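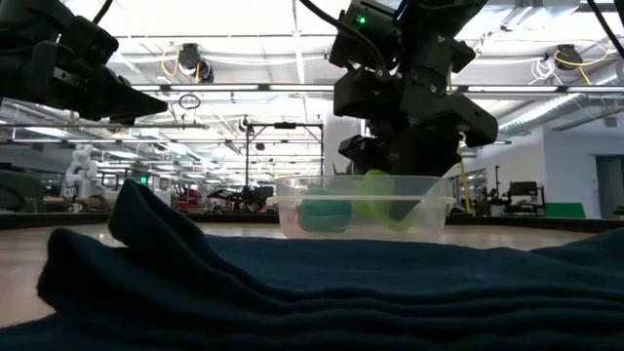
Shared Workspace Practice Group, Department of Applied Automation

7 min read

4.2 Do bench rules describe the bench?

Most written guidance for small manipulators was drafted with a single arm in mind, doing one job inside a marked area. We doubt that this covers much of what is now done on tabletops. Figure 1 shows a gripper reaching into a clear plastic container on a pale wooden table, with a folded navy towel lying in front and a second gripper coming in from the upper left. Two small green lights are lit on the arm. A reader trained on the Galard checklist, which we used as our baseline, would tick "indicator visible" and move on.

We are less sure what that tick is worth. The checklist never says what a green light must mean, and the two suppliers we asked, Troller and Elex, gave us different answers. One treats green as "powered", the other as "safe to approach". A rule that can be met by either is hardly a rule.

Figure 1. Work at the bench: a gripper in the container, a second gripper at upper left.

To see how far the written rules were followed, we went through 3250 log entries kept by bench operators up to March. Of these, 890 recorded a hand entering the work area while an arm was enabled. The site rule forbids this outright. It was plainly not being kept, and we found no entry in which a supervisor had objected. Kittipong Thongdee, who wrote the rule, told us it had been copied from a document meant for fenced cells - a fair admission, but one that should have been made earlier.

Soft goods make things worse. Cloth can hide a dropped part or creep towards a tub, and the baseline has nothing to say about it beyond "keep the area tidy". Cables get a single line. In Figure 1 a black cable loops down the upper part of the arm, and we could not agree among ourselves whether the line on "secured cabling" permits this. Two of us thought it did. The wording would support either view.

The revised Boonyarit code is often put forward as the cure. It asks for a 30 minute briefing and adds six checks before each session. We tried it and found that the checks were signed in a batch at the end of the day more often than we would like to report. Longer forms may produce better paperwork, but we have seen no sign that they change what people do with their hands.

We therefore suggest something smaller. Each bench should state which arms may move together, what each light means and who may reach in, and the sheet should be fixed where the operator stands. Whether this works any better is an open question, and Section 5 gives some reasons to expect trouble.

14 shares | 3 comments

Related items
Who signs for a shared arm?
Indicator lights and what operators think they mean
Notes on the Boonyarit code, second reading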